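About Brirero

Brirero is a small home-organizing company run by Yeshi Worku and Kedir Bogale. We started in January with 2 clients, both neighbors of Yeshi's, and have now sorted 1,189 drawers, shelves and cupboards. Lensa Alemneh joined us later and handles bookings.

Most of our work is small stuff. A desk organizer, a tabletop, the papers and tissues that pile up in between — we take it one piece at a time and fold or flatten what's worth keeping.

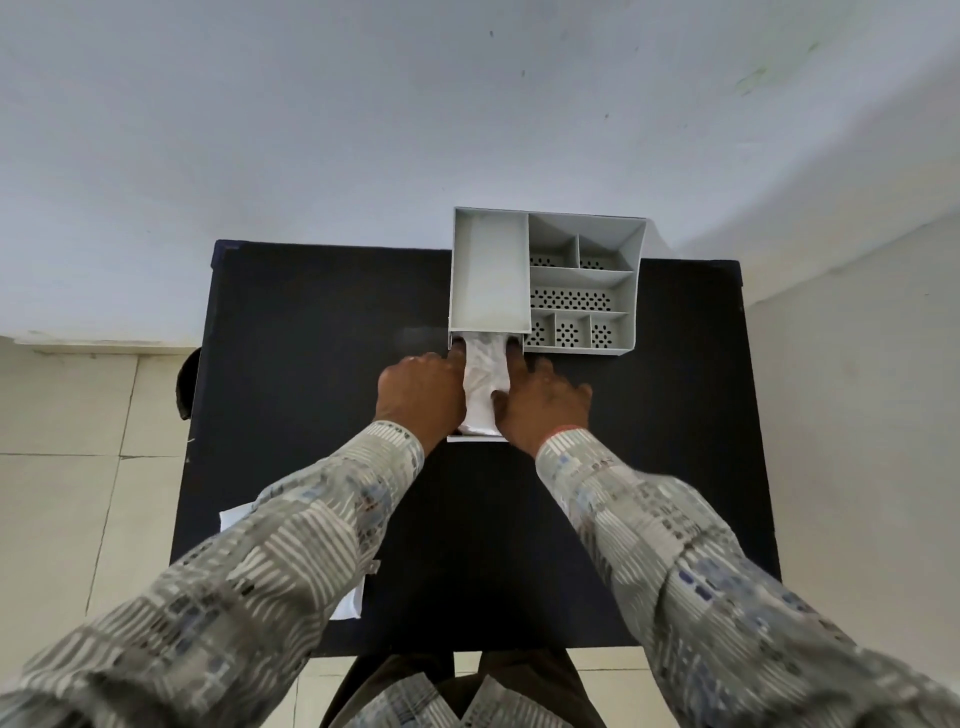
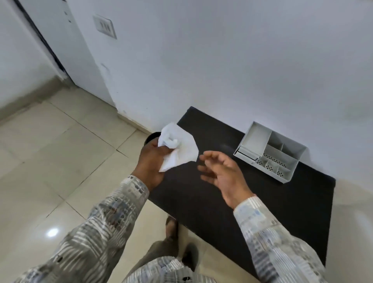
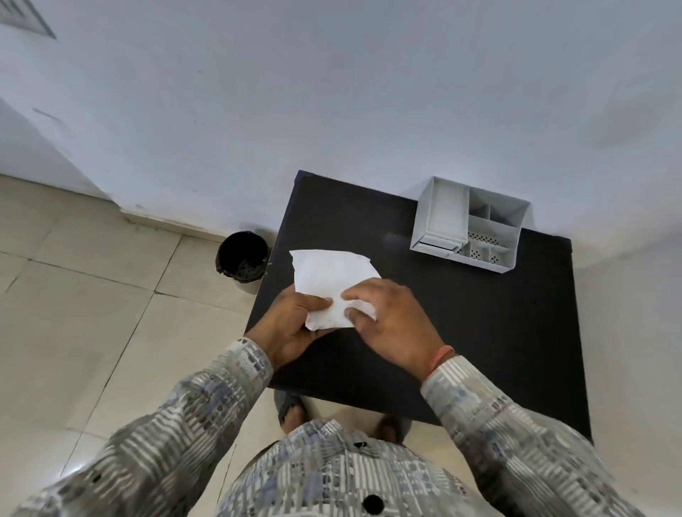 We don't sell containers. If you already own an organizer, we use it, and if you need one Kedir will tell you what size to look for. Bring your own labels or use ours.

A first visit costs $78 and lasts one morning. Kitchens usually need a second visit. Garages go to Fasil Yilma at Trarov, who has a truck — we don't.

To book, call Lensa before noon or leave a note at the Niklow Street office.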